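Ticket 77: Workstation powers off without warning during long print jobs
Status: Closed

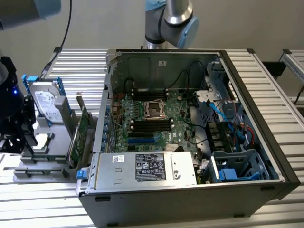

Summary

The workstation in the Mazza print room switched itself off during large label runs. No error appeared on screen and nothing useful was written to the system log beyond the standard entry for an unexpected loss of power. Short jobs completed normally. The fault was first reported in August and became more frequent once the autumn catalogue work began.

Environment

Desktop tower with Dell mainboard
Tririne label software, current release
Cokik roll printer, connected by USB
Sonotine battery backup unit, under the bench
Wall socket on the same ring as the laminator and the guillotine

Symptoms as reported

The machine goes off during a run, never at the start of one. The monitor goes dark at the same moment. The printer stays on and feeds the rest of whatever label it has in memory, then waits. The machine will start again straight away when the power button is pressed. The job has to be sent again from the beginning, and the roll has to be re-seated to get rid of the half label.

Log

Entry 1
Asked for the system log. It shows an unexpected shutdown for each reported failure and no warnings in the minutes before. No memory dump present. A crash in Windows or in the printer driver would normally leave one, so software was put lower on the list.

Entry 2
Tririne reinstalled anyway at the request of the print room. Driver for the Cokik removed and installed again from the supplier's package. Test run of short labels completed. Long run failed in the same way as before. No change.

Entry 3
Temperature logging left on overnight with the processor under full load and no printing. Machine stayed up. Temperatures were flat for the whole period and well inside limits. Overheating ruled out for the tower.

Entry 4
Memory test run for 6 passes. No errors.

Entry 5
Tower taken to the bench for inspection. Board checked for swollen capacitors, marks and loose connectors. Nothing found. Memory removed and put back in. Power supply replaced with a known good unit of the same rating from stores. Tower returned to the print room and connected as before. Long run failed after 15 minutes. Original power supply put back.

Entry 6
The monitor going dark at the same moment had been taken to mean that it lost its signal. Asked the print room to look at the monitor's power light at the next failure. The light was off, not amber. The monitor was therefore losing mains power as well. The monitor and the tower are both fed from the Sonotine unit. The printer is plugged directly into the wall.

Entry 7
Sonotine unit connected to a laptop with its service cable. Event list shows a transfer to battery at the time of each failure, followed at once by a low battery cut-off. The unit then returned to mains and restored its outlets, which explains why the tower could be started again without delay.

Entry 8
Battery test run from the front panel. Failed immediately. Date code on the battery is well past the replacement interval given in the manual. The replace battery lamp was lit but faces the wall in the position where the unit is kept. The alarm had been muted.

Entry 9
Transfers to battery matched against the print room's job sheet. Most fall within periods when the laminator was in use. The heater in the laminator causes a brief dip when it cycles. Long label runs are usually done alongside laminating, and short ones are not, so the fault appeared to follow the length of the job.

Root cause

Failed battery in the Sonotine unit. Short dips on the ring caused a transfer to battery, the battery could not carry the load, and the outlets dropped.

Action taken

1. Battery replaced with the part listed in the manual.
2. Self-test run after a full charge. Passed.
3. Alarm unmuted.
4. Unit turned so that the front panel can be seen from the chair.
5. Laminator moved to the socket by the door, which is on a separate ring.
6. Transfer sensitivity left at the factory setting.

Verification

Two long runs completed with the laminator in use on its new socket. One further run completed with the laminator moved back to the old socket for the test. The event list shows 4 transfers to battery during that last run and no loss of output.

Outstanding

Other Sonotine units of the same age in the building have not been checked. Separate ticket to be raised.
The spare power supply used in entry 5 has gone back to stores and should be marked as tested.
Add the monitor power light to the first questions asked when a machine is reported as switching itself off.

Closed Wednesday, November 3, 2021. Reopen under the same number if the fault returns.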